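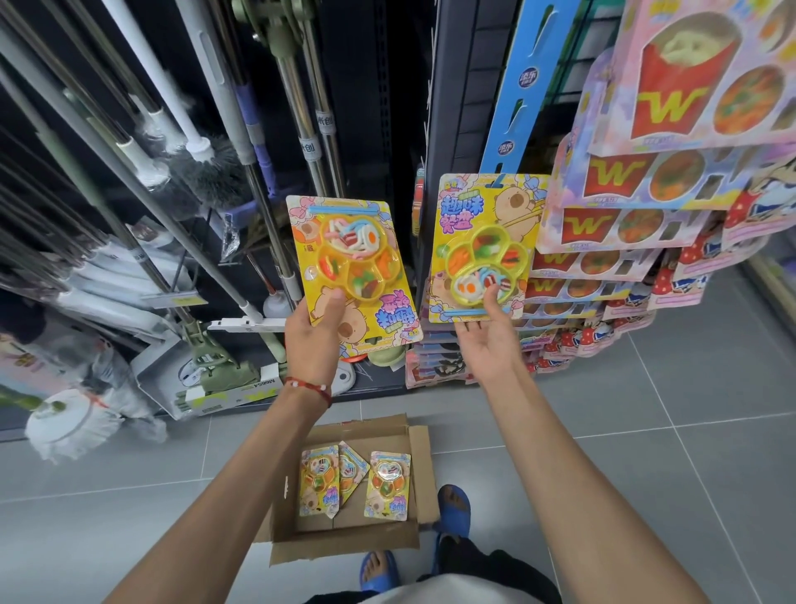
Talk notes, spring meetup of the Brerkau small shop owners
Wednesday, February 21, 2018

Start: wait for the coffee people to sit down. Say hi, thank Roswitha Lüthi for the invite and for finding me a clicker that works (check that it works!).

OK so. My talk is called "The Second Shelf," and it's about where you put stuff in a small store. I've run Eder with my sister for 13 years now. We sell what my dad used to call everything you forgot to buy somewhere else. Mops, birthday candles, shoelaces, gum, lightbulbs, the whole mess. And for most of those years I put things wherever they fit. A box came in, I found a hole, I filled the hole. Show of hands, who does this? (Wait. Half the room will put a hand up. The other half is lying, say that nicely.)

Slide 2, the floor plan. Point at the door, then the register, then the back wall. The thing I want them to look at is the path people walk. I spent one whole week in June sitting on a stool by the lightbulbs with a pencil and a printout of this plan, drawing a line for every customer. My sister thought I'd lost it. By Saturday I had 413 lines, and they were almost all the same line! In the door, drift right, down the long aisle, look at the back wall, straight to the register. The left aisle might as well have been in another town.

Tell the birdseed story here. Keep it short this time, in Rarnov it went on forever and I had to skip the part about signs. Short version: we had birdseed in the left aisle for years, sold hardly any, and people kept asking me if we carried it. Moved it next to the doormats on the right. They stopped asking and started buying.

Slide 3, shelf heights. I always figured eye level was the best spot, everybody says so. But whose eyes? I'm five foot two. My sister is almost six feet. We'd each been stocking for our own face, and you could tell who had done which shelf. What did best for us was the second shelf down, where your hand lands when you're carrying a bag. So that's where I put the things folks grab without thinking. Batteries went there, then sponges, then the good tape.

Heavy stuff goes low. I know you all know that. I still walked into a shop last fall with paint cans over my head, so I'm saying it.

(Drink some water.)

Slide 4, neighbors. This is my favorite part, so slow down. Every product has neighbors, and the neighbors do a lot of the selling. Candles beside matches, sure, easy. But we also tried putting the greeting cards by the light bulbs, kind of on a dare, and they did great there. My best guess is that people stand still while they're looking for the right bulb, and a person standing still will read a card. If anyone has a better guess I want to hear it at the break.

And some pairings flop. Mousetraps near the crackers was a bad week. Get the laugh, move on.

Slide 5, what it cost. People always ask, so just tell them. We spent 3,000 on new brackets, two end caps and the label holders from Piko. The rest was us and a drill on Sunday afternoons. If you can't spend anything, move one thing. Pick the product customers ask you for most often and put it on the path. Leave it there a month before you decide, and write down the sales before you move it. I didn't the first time and I still kick myself.

Signs: only if I'm under time. Big letters, dark on light, one idea per sign. Ours used to say "Household, Seasonal, Pet and Misc." Misc! Who's out shopping for misc?

Questions. Likely ones: theft near the door (yes, a little, we keep the small pricey stuff by the register), narrow aisles, what to do when a supplier sends you a big cardboard display you didn't ask for. For that last one, the answer is that I fold it up.

Leave 3 minutes for Roswitha to do the raffle. Blank floor plan sheets are in the folder by the door, take two.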